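27 February 2021

Up at 5, couldn't sleep. Coffee, then straight to the seed boxes before work.
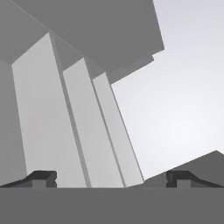 Gray, dark pads, big gap in the middle.

Tomatoes first. 39 cells filled, ran out of mix on the last tray so had to scrape the bag. Kazmi seeds came in yesterday's mail, finaly, but they sent the yellow ones again. Fine. Planting them anyway. Peppers on the heat mat, labels written in pencil this time so they don't wash off like last year. Basil can wait.

Zubaida Cheema called at lunch, wants three of the plants in May if they make it. Said yes. Also she's done with her job at Trendness, gave notice, sounds lighter than she has all winter. Must call her back, had to hang up on her for the plumber.

Plumber: 48 dollars for a washer. A washer!

Snow going soft along the fence. Mud all over the back step, boots still out there. Soup for dinner, too much salt. Read a few pages and lost my place twice.

Tomorow: more mix, lightbulb for the shelf, pay the water bill, write to Mom. Going to bed.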